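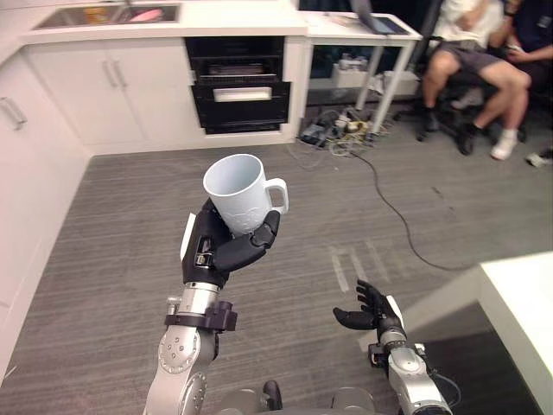 Vasilică's question was about dating the plain white ware from Nerkach, and I have put off answering it because most of my notes were in a box in the attic. They are down now. The short version is that the pressed marks help a lot with plates and bowls and very little with mugs. On a mug like the white one with the looped handle, where the marking is faint and sits low on the outer wall, you get a raised shape under your thumb and not much to read. I would not put a date or even a factory on a piece from that alone.

On 2023-09-18, Vasilică Matei wrote:
> I bought a mixed lot at the Durkeck sale, mostly side plates and
> soup bowls, all white. The seller said Nerkach but had no papers.
> Seven of the plates have a pressed mark on the back and the rest
> have nothing. Is there a list of the marks anywhere? Also, did
> they sell seconds without a mark, or are the blank ones from
> somewhere else? I don't want to mix two factories on one shelf
> if I can help it.

There is no full list. Hodoroagă's booklet has four of the marks, drawn by hand, and the drawing of the second one is wrong (the bar should be above the ring). I have seen a fifth on a gravy boat and on nothing else. If anybody has the booklet in the later printing, please tell me if the drawing was fixed.

Seconds were sold at the works gate in Alau, mostly in January when they cleared the store. As far as I know those went out with whatever mark was already in the mold. What they did to a second was grind a short line across the foot ring, after firing. Run a fingernail around the ring and you will feel it. So a blank back does not mean a second.

My guess for your blank plates is late production with worn molds. The mark gets softer with each casting, then the glaze fills what is left. Hold the plate nearly flat under a desk lamp and turn it slowly. I found a mark that way on two plates I had down as blank for years.

Things I would check before splitting the lot:

1. Weight. My Nerkach side plates are all close to each other on the kitchen scale. A plate that is 80 grams heavier than its neighbors came from another works, or at least another mold.

2. Foot ring. Nerkach left it unglazed and fairly narrow. Durkeck ware, which turns up in the same sales, has a wider ring with a slight step on the inside.

3. Handles, if you have any cups or mugs in the lot. Look at where the lower end meets the body. On the early pieces the join was wiped with a sponge and you can see a small flat patch. Later ones were cast in one piece with the body and the curve runs straight in.

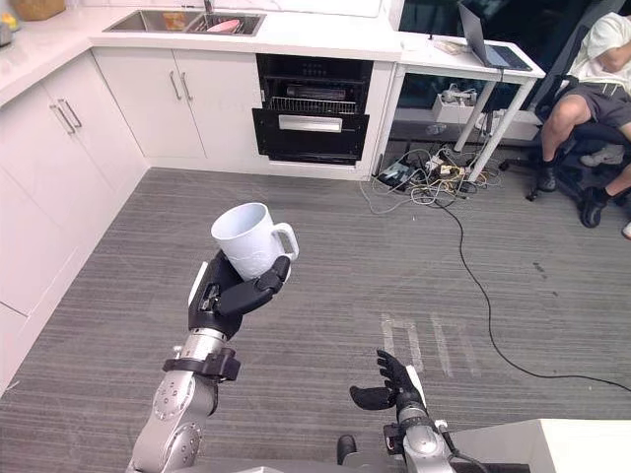 4. Color. Compare in daylight, next to a window, with a sheet of printer paper behind. Nerkach is a little gray. I don't trust this one much – washing soda and old tea both change it – but a whole stack that looks yellow next to the others is worth setting aside.

5. Stilt marks. Three small rough points under the rim of the plates, evenly spaced. I have not seen a Nerkach plate without them.

If the blanks pass the first two, I would leave them on the same shelf and put a pencil note on the back of one. That is what I did with mine.

Vasilică, could you send the diameter of the soup bowls, rim to rim? There were two sizes and I only have the smaller. I would trade a covered sugar bowl for one of the large ones. The lid has a chip on the underside.

I will type up the marks I have and send them to the list once I have checked the fifth one again.

Aurel Sima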